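The palace was never that good

Every March my inbox fills up with the same story. Some star couple has spent a birthday at a palace hotel, the nightly rate is printed in bold, and we are all invited to come inside. This year it was the Mughal suite at Purer, a lakeside resort near Udbridge, and the pitch ran to more than 40 paragraphs. I read all of them. I still couldn't tell you if the bed was comfortable.

What these stories sell is a number. The room had 145 candles in the courtyard, the breakfast had six kinds of honey, and the butler had a butler. Who checked? The writers didn't stay there. They had the press kit and two blurry posts from a fan account, and they filled in the rest with "lavish" and "dreamy."

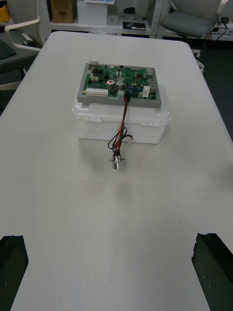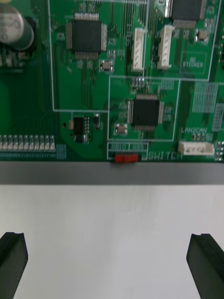
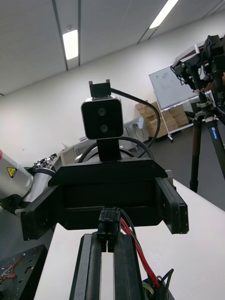
Fame makes people bad witnesses to a hotel. A guest whose face can sell out the place for a season gets the good towels, the quiet wing and the manager's cell phone number, and then we're told how warm the service is. Of course it's warm. The gadget press at least has the decency to show you a green circuit board, with the black chips sitting on it, before it tells you a thing is worth the money. Celebrity travel shows you a sunset and a pair of sunglasses.

I'm told this is harmless fun, and some of it is. I like looking at a nice pool as much as anyone. But people save up for these places. They read about the star's visit, book the cheapest room at Utum or Purer or wherever it was, and get a view of the parking lot -- then blame themselves for not having the magic.

So I'd ask for less. Tell me who paid. If the stay was a gift from the hotel, put that in the first line, ahead of the rate. If nobody knows, say so, and drop the rate altogether, as it may be a price no guest that week was charged.

And the romance angle could use a rest. Two people went away for a birthday. They may have had a lovely time, or they may have argued about the air conditioning.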